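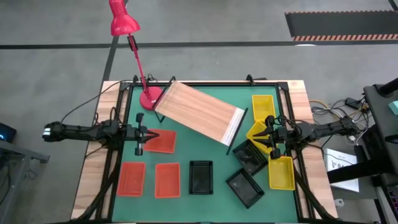 3.2 Sorting on the desk: trays, rack and lamp

Small open baskets are a wonderful subject for anyone who cares about how desks stay tidy. They are cheap, they come in strong colors, and they nest. In our November survey of home and shared desks, nesting was the habit that surprised us most. Of the 1069 desks in the Cellent diary records, a good share had baskets stacked inside one another, and their owners still spoke of each stack as a single place to put things. We wanted to know what that does to a desk when the stacks have to share a short shelf with everything else that lives there — above all, the lamp.

The layout we settled on uses three colors of basket, a low rack with one raised board, and a desk lamp with a round base. Rhydian Vaughan proposed the grouping rule, which is as simple as we could make it: one color to a position, all positions in a single row. We call this the gathered state. In the spread state, the baskets stand singly on the tabletop with their colors mixed. The same objects are used in both, so any difference in free desk space comes from the arrangement alone.

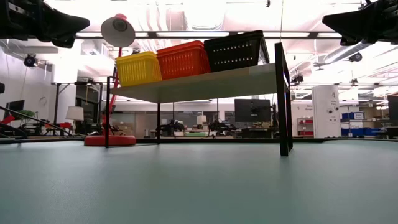 Figure 4. Gathered state, seen from a low angle. Yellow, orange-red and black baskets side by side on the rack, with the lamp behind its left end.

We were delighted by how readily people took to the rack. Each of the 12 participants was shown the gathered state once and then asked to rebuild it from the spread state in their own way. Most began with whichever color was closest to hand and finished that stack before touching the next. Two built all three stacks on the tabletop first and lifted them over whole. Itzel Barrera, who coded the sessions, named these "shelf-first" and "stack-first," and the names carry through the rest of the paper.

The angle of the rack deserves more attention than it has had in earlier work. The Cadwaladr guidelines assume that a rack is parallel to the desk edge, and the Gisomix layouts copy that assumption.

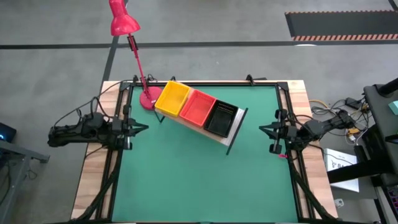 Our participants were far more relaxed about it. They turned the rack to suit their reach and left it that way, and several told us that a slanted row felt easier to use from a chair. A slanted rack does take a bigger bite out of the usable surface, particularly near the lamp base, where the leftover corner is too small for a notebook. We therefore report free space in two ways: total open area, and the largest open rectangle. The second measure turned out to match people's own ratings of tidiness much more closely — a lovely result, and one we had not planned for.

Lamp position was left open. Participants could move it at any point, and we logged only where the base ended up. Ratings were given on the Rokitz tidiness scale, which runs to 50, directly after each rebuild and before any discussion with the experimenter. Section 3.3 covers the scoring.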